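Stop grading grippers by the demo

Every gripper vendor has a number. Skeden quotes 2,604 picks without a drop, and Pollis says its hand-held unit needs 48 minutes of practice. I don't doubt the arithmetic. I doubt the objects.

Lucian Mocanu and I tried 3 grippers last November, and the ranking changed each time we changed what we picked up. Soft bottles, stiff boxes, a wet sponge – each had a different winner. Gifty Ayaaba thinks a shared test set would fix this. I think vendors would tune for it within a season.

What I'd ask for is duller. Publish the failures, with the lighting and the operator's hours. Let a stranger run 300 picks in a crowded room. If the price sheet still looks good after that, buy the thing.
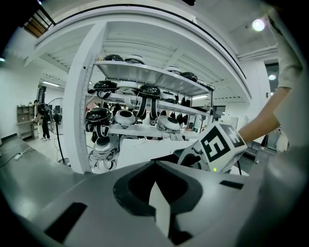
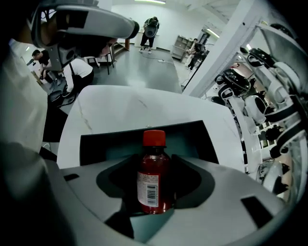 Hand-held grippers at work. The second holds a small bottle of red liquid.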